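In praise of the slow setup

I have been setting up bench cells for liquid handling long enough to have strong feelings about unglamorous things, and the one I'd like to defend this month is the rehearsal. I mean the full one, on the computer, with every plate and drawer modeled, done before anybody touches a bolt. My old boss, Kálmán Somogyi, used to call it "doing the job for free once so you can charge for it the second time," and he meant it kindly, I think.

Our cell at Grindden is a small one. There's a liquid handler, an arm and a reader, all on one breadboard, and the arm's whole working life is carrying plates between its two neighbors. When we planned it last August, plenty of people asked why we didn't just bolt everything down and teach the positions by hand. It's a fair question! Teaching by hand is quick, and on a good day it's even pleasant, with a cup of coffee going lukewarm on the windowsill.
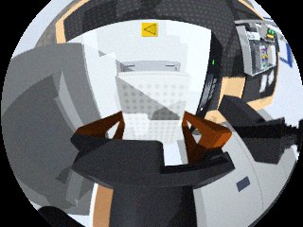

Reach was my first worry, and it usually is, but clearance has cost me far more sleep over the years. People check that the arm can get to a spot and forget that it has to get there with its hand open. Look past the model's two orange-brown fingers, spread as they are with the white box waiting beyond them, and you start to think about the width of the whole hand, that broad dark body included, and everything it might brush on the way in. I make every new person study the view from the wrist for a good long while. Mei-kuen Shih, who came to us from a bakery equipment shop and has better instincts than I do, spotted a bad approach path that way on her second morning, and I had been staring at the same cell from the side for weeks.

Now, I'll grant the other side its due. Houda Radwan, whose opinion I value even when she's being stubborn about it, says a simulated cell makes people too confident. Real breadboards get bumped, real fingers wear, and a plate that sat perfectly in the model sits a hair proud in its nest because somebody wiped the nest and didn't press it home. She's right about all of it. We ran 292 plate moves in simulation without a single complaint and the real arm fussed on the first afternoon. But we knew where to look, and that's the part I can't get her to give me credit for.

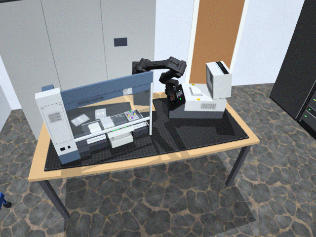

The other thing I'd beg people to settle early is where the arm goes when it has nothing to do. A good parked pose is folded in close, clear of every instrument, and easy to get back to from anywhere the program might stop. Pick it while the layout can still change. I once saw a cell (not ours, thank goodness) where the arm rested right across the handler's deck, so that every time Yen-ting Yen wanted to swap a plate she had to jog it out of the way first, and that adds up to a lot of sighing over a year.

And then please keep the model alive after the cell is running. This is where most shops let go, and I understand it, I do, the customer is happy and there's another job on the way. We spend 40 minutes a month putting our measured positions back into the file, moving the reader over if it has crept, writing a line or two on what changed. When we have to replace the fingers this fall, I'd like to try the new set in the model first and find out what they bump into while I'm sitting down.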